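Products & Services > Automation > Short Reviews

Bindcombe opens its two-arm bench kit to short-term hire

Small shops that want to try a two-arm setup have mostly had to buy one first. Bindcombe now rents its bench kit by the month, with the arms, both grippers, the wrist cameras and the control software included. We spent 3 weeks with it on simple handling work, mostly picking up small boxes and cases from a flat table and putting them where they belonged.
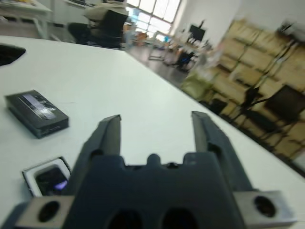 FLORNILSIDE, October — The kit comes in two crates and takes most of a morning to set up. The arms bolt to the bench first, then the cables go in, then the software walks you through a calibration routine that needs a clear table and steady light. We had to run it twice on the left arm. The second run held for the rest of the hire.

The grippers are plain parallel ones with tapered black fingers. They open wide enough for a small box and the tips are narrow, which helps when two items are close together. They are less good with thin, flat things. A slim case lying flat on the bench gives the fingers very little to hold, and the software's default approach height is too high for it. You can change that in the settings, under Grasp, and save it for each item.

Teaching a task is done by hand. You guide the arms through the motion, press save, and repeat. Bindcombe suggests 30 repeats for a simple pick and place and 300 for anything where both arms share the work. We found the first number fair. For the shared task we stopped short of the second and the results showed it: the arms did their own parts well enough, but the handover between them was slow and sometimes missed.

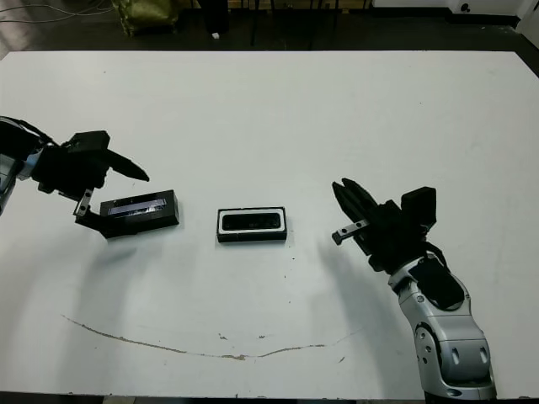
Glossy items also need more repeats than matte ones. The wrist cameras pick up reflections, and in our tests an item with a shiny top was placed less evenly than a dull one of the same size. Turning off one overhead light made a clear difference. Ekene Sani, who handles support for the kit at Bindcombe, told us an update to the camera settings is being tested now and will go out to hire customers at no charge.

The software is easy to find your way around. Saved tasks are listed on the left, speed is a single slider, and the stop button is always on screen as well as on the cable. The log is harder to use. It records every move but can't be searched, and exporting it gives one very long text file.

Hire is 800 a month with a one-month minimum. Delivery is extra. Spare fingers come in the crate, and a softer set from Grarby fits the same mount with two screws. Service visits are handled by Nwachukwu, which also does the pickup at the end of the hire. Orders and questions go through the Bindcombe sales desk.

Next month: bench lighting for camera-guided arms.

Get this newsletter by email. We use cookies to remember your sign-up choices. Accept | Manage settings

Contact the editors | © Flornilside Workshop News | Back to top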